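The Simulation Round: Notes from the Faculty Adviser

The Prukach Robotics Club completed the simulation portion of its entry for the Trellberg student competition on Thursday evening. I have served as adviser to the club for 4 years, and I use this page to record its progress for parents and former members.

Entrants in the household objects category must show that a simulated arm can pick up and set down items of differing shape. The rules permit 30 attempts per object. Our students work in two groups, one responsible for motion planning and the other for the object models.

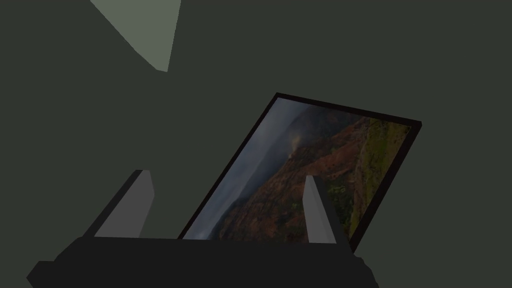 Motion planning was led this term by Iresha Bandara, a junior, who joined the club with no previous experience in programming. Her group maintains a written log of every attempt, and the log had reached 207 entries by the end of the month. Several pages concern flat, thin-edged items. The framed mountain landscape, set at a steep tilt beyond the open fingers, is of that kind, and the group debated at length whether the fingers should approach such an object by its edge or by a corner. I asked that both methods be written up in full before a choice was made.

The object models were the responsibility of the second group, which adopted the naming system used by last year's team at Gristside. Each model is reviewed by a student who did not build it. The review form covers scale, weight, surface and the point at which the object is to be held. 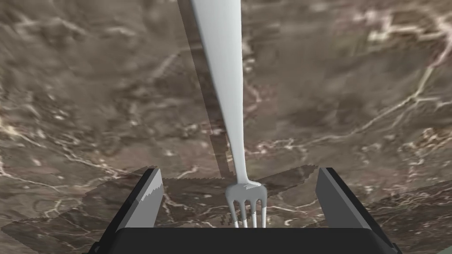
This practice has lengthened our schedule, and some members have objected to it. I continue to support it. The written report accounts for a considerable share of the final score, and the judges at Degefa last season commented on gaps in our records. The present draft runs to 94 pages, including the log.

Meetings resume in January in the usual room. Members are asked to bring their notebooks and a signed travel form.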